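Where the Coffee Table Goes: Furniture and Plants in a Shared Lounge

Riku Nagano
Interior Studies, second-year project report

1. Background

The lounge at Stisevine, a student residence in Stotville, is used by residents of all four floors. In October I asked them to fill in a short survey about the room. I handed out 183 forms and got 167 back. The two complaints that came up most were that the room felt bare and that there was nowhere to put a cup without getting up. My project was to fix both with a small budget and no building work.

2. Choosing a table

The residence office already had three tables in storage, so I compared those before looking at anything new. The first was a square oak table, heavy and badly scratched. The second was a nest of small side tables, which people kept carrying off to their rooms during the trial. The third was a glass table with a curved, rounded edge and a black base. It let the gray carpet show through, so the room did not look smaller with it in place. I chose the glass one.

Skinner, who supervised the project, pointed out that glass shows every fingerprint and reflects the ceiling lights. Both points were correct. Glare was mentioned by 9 residents in the follow-up.

3. Adding plants
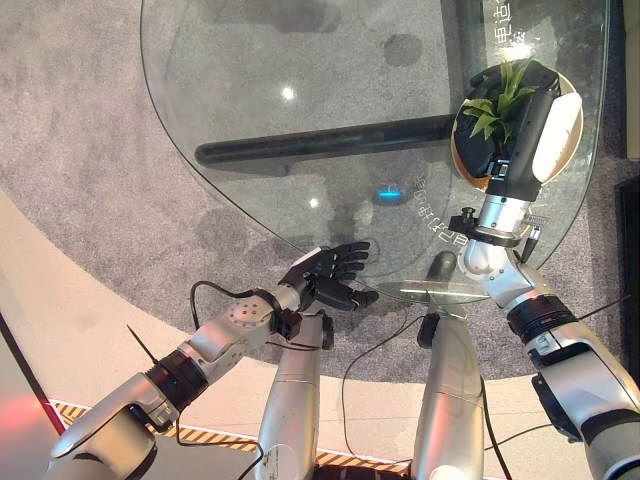 A plant on a coffee table has to be small enough that people on opposite seats can still see each other. It also has to leave space for cups and books. I tried potted plants in 2 positions, at the middle of the table and near the edge. The middle looked better when nobody was using the room, but people moved the pot as soon as they sat down. Near the edge it was mostly left alone.

On glass, the pot needs something soft under it. I cut felt pads from a sheet bought at Plondura, the craft store on the main road. The first pads were too thick and the pots rocked. Thinner felt worked fine. Watering was done at the sink, and the pots were left to drain before going back.

4. Results

Residents used the table more than I expected, mainly in the evening. Several said the room was more pleasant to sit in. A few wanted a bigger plant on the floor instead, and I think that is worth trying by the window.

5. Problems and next steps

The table needs wiping every day, and I did not set up a rota for that early enough. The survey also left out people who never use the lounge, so I can't say what would bring them in. If I continue the project next term I will test a lamp with a shade to cut down the glare, and move the seats slightly closer to the table.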